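Tile Maintenance Technician, Nights — Dileck Site

Preton Facility Services is hiring a floor maintenance technician for the Dileck office and lab building. The position is permanent, 40 hours a week, 4 nights on a fixed rotation, starting in July.

Duties cover machine scrubbing, grout cleaning, sealer application and replacement of cracked tile across 107 rooms. Work orders are issued through Plistero and must be closed before the end of each shift. Training on the Georgiou scrubber line is provided.
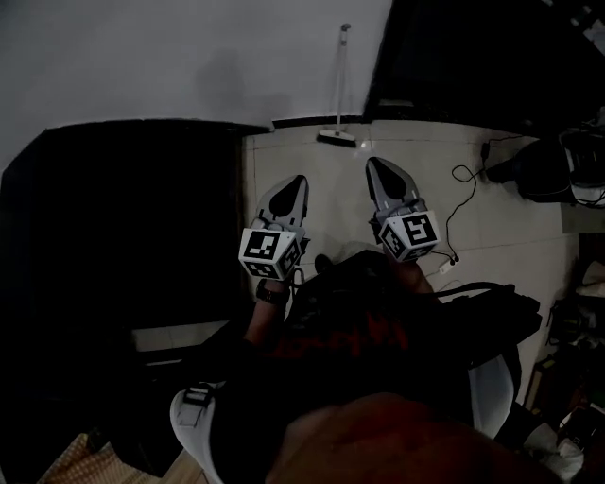

Pale floor tile at Dileck, with hand-held grippers in use.

Required: two years of commercial floor care, a valid driver's license, and the ability to lift sealer pails without assistance. Experience with epoxy grout is preferred — applicants without it will be placed on the lower pay step for the first seven months.

Send a resume and two work references to the Preton hiring desk. Applications posted after 2024-06-01 are held for the next opening.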